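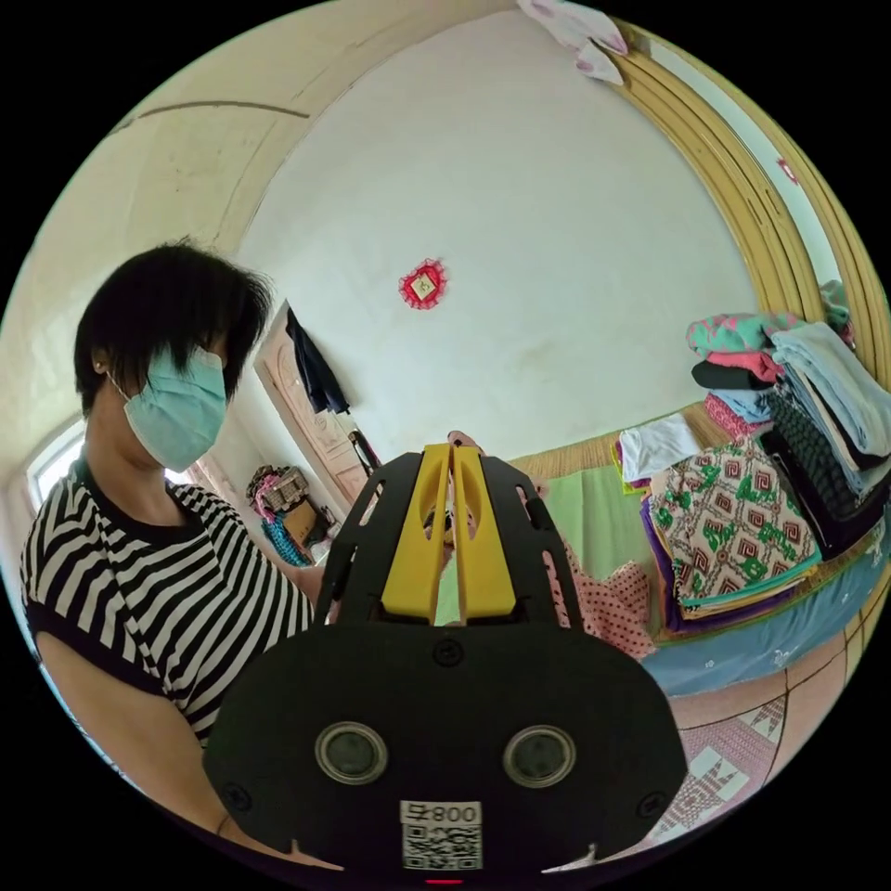
Figure 1. Gripper session in a bedroom, with folded clothes and bedding on the bed.

Can a Machine Fold the Laundry Yet? Final report, Household Tasks Project
Submitted 1 Oct 2025

1. Question

Our group wanted to know if a machine can put away clean laundry in an ordinary home. We left out washing and drying, which machines have done for a long time. The part we looked at starts with a mixed heap of dry clothes and ends with stacks that a person would be willing to put in a closet.

We chose folding because it comes up in almost every talk about home robots and because people do it without much thought. A plate keeps its shape when it is picked up. A shirt does not, and the next move depends on how it happens to hang.

2. Method

We used the Skokach arm in the Aststead lab, running the Sundaram control software. The arm was trained on 561 recordings of people folding clothes with hand-held grippers, and tested on a flat table with 200 items. The items were in five groups: towels, T-shirts, pants, blouses and blankets. Each item got one try. A fold counted as done if the item was roughly rectangular and stayed that way when it was moved to a stack. We stopped the arm after 600 seconds on any one item.

Testing began in May. The first set of results had to be thrown out after we found that the table had been moved between runs and the arm's position settings were wrong.

3. Results

Towels went well. The arm found two corners on most tries and the folds were square. T-shirts were slower, and the sleeves were often left sticking out. Pants were better than we expected as long as they started out flat -- when they were twisted, the arm kept pulling at the same leg until time ran out.

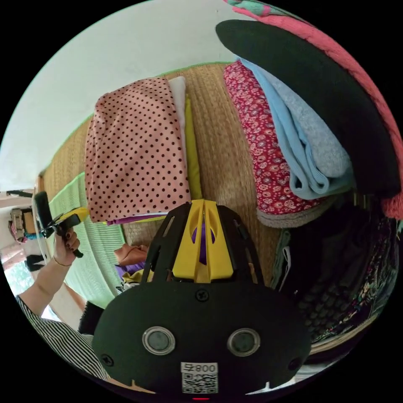 Blankets were the group we argued over most. The arm could fold a small, thin one about as well as a towel, but anything thick pushed the fingers apart before they had a good hold. Homes have plenty of thick ones. A light blue fleece blanket folded on top of a red floral fabric, with its edges curling outward, is the sort of thing we would want a machine to deal with, and ours could not. It either took hold of the top layer alone or dragged the whole item across the table.

Blouses were the worst group. Ruffles and loose panels hid the real edges, and the software often took a crease for a hem. Fewer than half were done.

Stacking was a separate problem. A fold that looked fine on the table could come open on the way to the stack -- more than 5 of our towels were lost this way and had to be scored as failed.

4. Discussion

The arm did its best work when a person had already done some of the job by laying the item flat. If someone has to do that for each piece, they may as well fold it. We showed the results at the Starnedix student day and asked for comments.

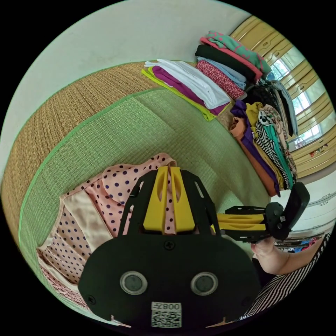
One visitor wrote that we were being too hard on the machine, that most people at home fold badly too, and that a slow arm would still be worth having if it worked through the pile overnight. We agree that speed matters less at night. A stuck arm is still stuck in the morning, though, and ours needed a person nearby to free it.

5. Next steps

A second arm would help with blankets and long pants. We would also like recordings that start from a crumpled heap, as most of ours start with the item already spread out. The scoring sheet should be changed so that folding and stacking are marked separately.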